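Section 4. Trying the gripper on a real drive swap

By now you've got the gripper bolted on, the wrist camera plugged in and both camera views showing on your screen. If any of those isn't true, go back to section 3 and sort it out first. I skipped ahead once and spent a whole morning chasing a fault that was a half-seated plug.

I tried two grippers on this job, the Plistimel and the Bosteck, and I'd suggest you do the same if you can get hold of both. They behave very differently once they meet a plastic drive caddy. The Bosteck opens wider and feels sturdier, but its fingertips were too fat for the gap I had. Baltazar Barajas likes it for bigger parts and I can see why. For caddies I'd go narrow every time!

1. Unplug the computer from the mains, take the side panel off and lay the case down with the inside facing up.

2. Slide it towards the arm until the drive cage is within easy reach. Mine ended up 225 mm from the arm's base plate, measured to the nearest side of the case.

3. Put the parts tray on the bench to one side, where the arm can get to it without passing over the motherboard.

Note: screw the tray down or use double-sided tape. Wenceslao Bermúdez swears by tape and I've come round to it.

4. In the Etport controller, set the closing force to 2 and the speed to 200. You can go up to 700 later on, but please don't start there (I did, and I had to order a new caddy).

5. Jog the arm by hand to just above the drive. Switch to the wrist view and line up the fingers with the flat tab on the caddy.

6. Close slowly – small taps on the button, with a pause between each – until the fingers meet the plastic.

Caution: grip the caddy by its plastic and keep the fingertips off the circuit board and the connector pins.

The wrist view first, with the blue caddy between the fingers, then the bench view with the case open and the tray beside it.

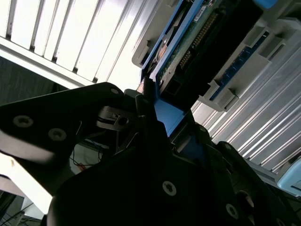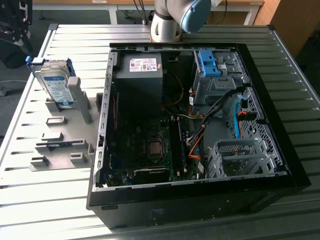 7. Lift by a few millimetres and stop. If the caddy tips, put it back down, open up and move the grip closer to the middle of the tab. Don't be tempted to squeeze harder, as the plastic just bends and the drive leans even more.

8. Once you're happy with the lift, save the pose. I name mine after the gripper and the job, so I don't mix up the Plistimel poses with the Bosteck ones (they really aren't interchangeable).

9. Run the whole move at the same low speed, with one hand near the stop button, and then run it again before you change any settings.

If you're using the older Vídalín controller, steps 4 and 8 are in a different menu and the force setting is a slider with no numbers on it. Start at the bottom end and nudge it up. The menus are covered in section 6.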